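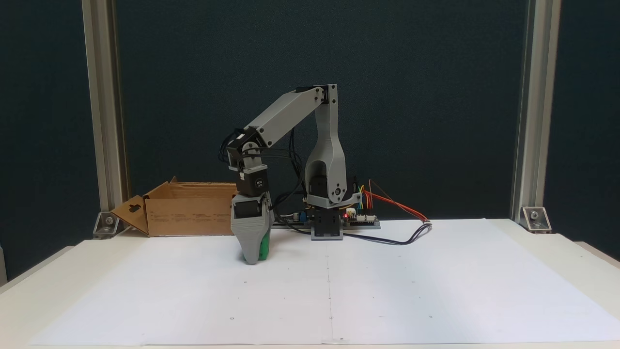
Subject: Re: [Lirkedeo] Elbow sags after power cycle

On Saturday, the Hekwood bench wrote:
> Arm holds at 300 ticks, then drops when the board restarts.
> Zero is off by 3 mm at the far dots. Do we redo the whole
> calibration or only the elbow?

Only the elbow, if the base has not moved. Check the base against the paper first. Order we use on the Ploletti cell:

1. Power on, wait for the red LED on the board, then leave the arm alone for 60 seconds. Read the elbow offset and write it down before changing anything.

2. Look at the cable bundle at the wrist. It needs a free loop through the full travel. A tight bundle pulls on the forearm and reads as a bad zero — we lost an afternoon to that in October.
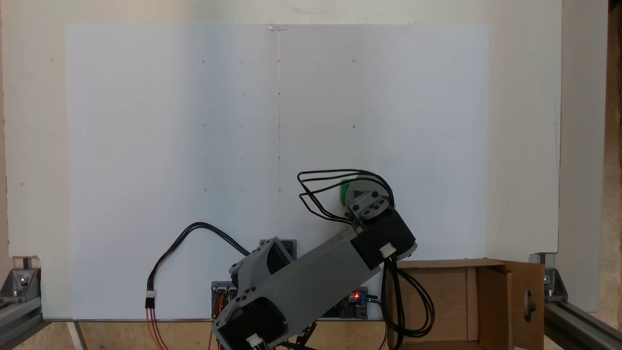 3. Retighten the elbow screws with torque off. Torque on, move to the pencil dots nearest the base, then the far row. Close the gripper on the green piece and lower it until the tip is just clear of the paper.

4. If near dots are good and far dots are not, change the elbow offset only. If both are out by the same amount, the base has shifted and the offset is fine.

Keep the speed limit at 400 until the far row repeats. The Bach config file overwrites this value on load, so set it after loading.

Send the old and new offsets to the list when you have them.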